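When the Arm Lets Go: a Slow Failure at Tretum
Speaker notes - Ese Anozie, with thanks to Dalia Lapiņa

Slide 1

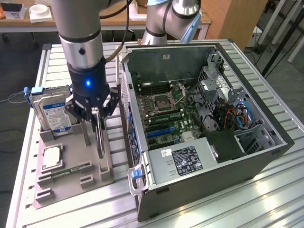

The left arm with the metal part over the fixture, workstation open on the right.

Good morning. My name is Ese. I work in the test group at Tretum, and I will talk for 13 minutes about one fault. Please keep the questions for the end, I lose my place easily.

(Wait for the people at the back to sit.)

Our task is to build desktop workstations with two arms. The parts wait in a gray tray. You can see the hard drive standing in its slot, the processor in its pocket and the memory module lying in front of it. The case lies on its side, and the socket is open. We call this cell Jisell.

Say slowly: the processor socket is the most delicate place in this whole cell. If something falls on it, the board is finished.

Slide 2 - What happened

It was in December, in the afternoon. The arm had picked up a metal part and was moving it over the open case. In the middle of the move, the fingers opened. The part dropped on the board and bent the contacts in the socket.

The arm did not stop. It went on to the place position, opened the fingers that were already open, and went back for the next part. The log for this cycle said "complete".

Pause here. I want people to think about the log more than about the broken board.

There was no person inside the fence, so no one was hurt. But Dalia had been reaching over that table the same morning to clear a stuck screw. She had the arm on hold, and she trusted the hold. I come back to this on slide 5.

Slide 3 - What we believed first

First we blamed the fingertips. They were worn, so it was an easy story. We changed them and ran 700 cycles with no drop. We wrote "solved" in the report. I wrote it, to be fair.

Then we had a second drop, with the new tips.

If there is time: tell about the oil theory. If not, skip. (We cleaned all parts with alcohol for a week and it changed nothing.)

Slide 4 - The real cause

The gripper controller, which is our own Kneath board, had a short loss of voltage. It restarted by itself. After a restart, our code sent the fingers to the home position, and the home position was open.

Why the loss of voltage? The cable. It had a damaged place inside, near a clamp, and when the arm reached far to the right the cable was pulled tight. From outside it looked fine. Dalia found it with a meter, bending the cable by hand, a few centimeters each time. It took her up to 90 minutes and she did not complain once.

So there were three mistakes together:
The cable was too short for the longest move.
The restart opened the fingers without asking anything.
The cell program never checked if the part was still in the hand.

The first one is a mechanical mistake. The other two were mine. Say this clearly, do not hide behind "we".

Slide 5 - The safety part

Speak slower on this slide.

Our risk review had a line for "part dropped". The answer in the table was "fence". This is correct when people are outside. But for service work we open the fence, put the arm on hold, and lean over the table. With a part still in the fingers, a restart would drop it on a hand. A hard drive is not very heavy, but some of our parts have sharp edges.

The hold stops the joints. It did nothing for the gripper. Most of the team did not know this, and I include myself.

New rule: before someone opens the fence, the fingers must be empty. The gate stays locked until the sensor says so.

Slide 6 - What we changed

The cable is longer and has a new path, and we look at the clamps every 9 weeks.
After a restart the fingers stay where they are, and the cell asks for a person.
The finger width is checked during the whole move. If it changes, both arms stop.
The socket gets a plastic cover until the processor step. Cheap, and it should have been there from the beginning.
The word "complete" is only written after the part is confirmed in its place.

Somebody will ask about the fingers losing force when they stay in position with no power. Answer: yes, a little. We measured it with the Cosance force gauge, and the heaviest part was still held. We have not tested it with worn tips. Dalia has this on her list.

Slide 7 - Questions

Have the log file open on the second screen, at the lines before the restart. If they ask for the cable, it is in my bag, front pocket. Let them bend it.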